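Notebook, hand cell — March
Equipment plan for next budget round, working notes

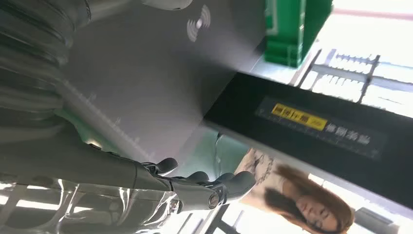 Wrist camera view, four-fingered hand over the bench, payment panel behind.

Present: me (Stepan), Chiyo, Noboru. Mio joined by phone for the money part. Kumiko sent comments beforehand and I have pasted them in where they belong.

Started 9:40. The aim was to get from the wish list to something we can put in front of purchasing without it coming straight back. Last round we asked for one lump and got a third of it with no say over which third. This time every line gets its own justification and its own fallback.

1. Hand

The current hand stays. Chiyo wants a second one of the same model, I wanted to look at the Varkton three-finger unit, and we went back and forth on it for most of an hour. Her case is spares. If a finger module goes we are down until the replacement comes, and the last one took 37 days from order to bench, most of that sitting in customs. With a second hand on the shelf we swap and carry on, and the broken one goes out for repair at its own pace.

My case for the Varkton was price and the sealed knuckles. Noboru pointed out that all our grasp code assumes four fingers and that the saved poses would have to be redone from scratch. He put it at six weeks of his time. That is not in the quote but we would pay it all the same. I dropped it.

Decision: second hand, same model, order as a complete unit. Fallback if refused: two finger modules and one set of fingertips. The fallback should cover most of what goes wrong, though it does nothing for us if the base goes.

Fingertips separately. We go through them faster than I budgeted. Chiyo has been logging changes since the tape-peeling tests and the matte ones lose their grip well before they look worn. She now changes them on cycle count and ignores how they look. Put down four sets for the year. These come out of consumables so they don't need to be in the capital request, but I want them written somewhere or we'll be borrowing from the glove money again.

2. Sleeves and cabling

Bellows sleeve: one spare. Nogueira sells them by the metre and we can cut our own. Noboru says the cut end needs a clamp ring or it walks down the arm, so add rings. Colour doesn't matter.

Cable set for the wrist: I had this as optional. Kumiko's comment was "not optional, you have been saying optional for two years." Moved to required.

3. Cameras

The wrist camera is small and cheap and I would like to leave it alone. Its problem is light. Toward the window side everything washes out, and anything shiny under the hand throws white streaks back up. We have been treating this as a camera problem and getting quotes for a better sensor. Chiyo's suggestion is to spend on blinds and a matte mat first, then look at the same poses again before anybody signs for a camera. Mat can come out of petty cash. Blinds have to go through the building people and will take longer than the camera would.

Agreed to try the mat straight away. Camera quote from Burkivum is good until the end of next month, so there is time to do this properly. Chiyo to keep a set of views with and without the mat, same arm positions, same time of day, and bring them to the next meeting.

Also to note: the arm works upside down to the bench a good part of the time, so the person opposite comes out inverted in the wrist view. Noboru can flip it in software for viewing. No purchase needed. Leave the recorded files as they are.

4. Payment-panel work (Pukura job)

Pukura want tap tests against contactless readers, a range of housings, with repeats enough to say something about wear at the contact point. The work is booked as a paid job, so part of the kit can be charged to it. Mio's advice was to be strict about which part. Anything bolted to the job and useless afterward goes on the job. Anything we'd want anyway goes in our own request, even if the job is what made us think of it.

On the job:
Mounting plates for the reader housings, 3 off, cut in our own shop
Test cards and a holder for the fingers to grip
Extra stand, same height as the present one

On our request:
Force sensor for the wrist
Second hand (see above)

The force sensor is the expensive one and the one I am least sure about. The hand's own joint currents give a rough idea of contact. They do not give a number I would put in a report to a client. Noboru thinks he can calibrate against the bench scale and get close enough for taps, where the loads are low and the direction hardly changes. If he can, the sensor slips a year. He wants two weeks to try. Fine by me, with the quote kept live in the meantime.

5. Safety and space

This one came up late and should have come up first. People sit close in at the bench while the arm is live. It runs slow and it has its force limits set, and the risk sheet covers it, but the sheet was written for the old gripper. Four fingers have more places to catch hair or a sleeve than two flat jaws did. Before anything new is ordered:

Revise the risk sheet for the hand (me)
Hair tied back and sleeves up for anyone seated at the bench, written on the sheet and not just said (me)
Second stop button on the far side, within reach of whoever is sitting there (Noboru, parts in the drawer)

Second stop button cost is nothing if the parts in the drawer are what the label says. If not, order one. Don't wait for the budget round.

Chiyo also raised a light curtain. It would trip constantly the way we work, with hands in and out to change the item. Not this year. She wants it recorded that she asked, and it is.

6. Money

Mio's figures. The ceiling for a single item without going to three quotes is $2,000. The cable set, sleeve material, clamp rings and stand are all comfortably under. The hand and the force sensor are both well over and need the full paperwork. She says to start the paperwork for the hand now and not hold it for the sensor, because a request with one weak line in it gets sent back whole.

Freight was missed altogether last time. Nogueira charged us $113 for a box I could have carried on the bus. Every line is to have a freight column, filled in, even when the answer is zero.

Service cover on the arm is due for renewal before the new money arrives. Mio will check whether it can come out of the present year. If it can, the plan balances. If it can't, the spare finger modules go ahead of the full hand, and Chiyo has said she can live with that as long as the modules are ordered and not just approved.

Order of priority as it stands:

1. Service cover renewal
2. Second hand, or finger modules as fallback
3. Wrist cable set
4. Sleeve, rings
5. Blinds
6. Force sensor, subject to Noboru's calibration
7. Camera, subject to the mat

I expect to lose 6 and 7 and would not argue very hard for 7.

Actions

Stepan: risk sheet, request form for the hand, ring building services about blinds
Chiyo: mat, comparison views, fingertip log typed up so it can be attached
Noboru: stop button, calibration trial, list of clamp ring sizes
Mio: service cover, freight figures from past invoices
Kumiko: read the draft before it goes anywhere

Stopped 11:50. Noboru has checked the drawer since: the label is right, and there are two buttons in there.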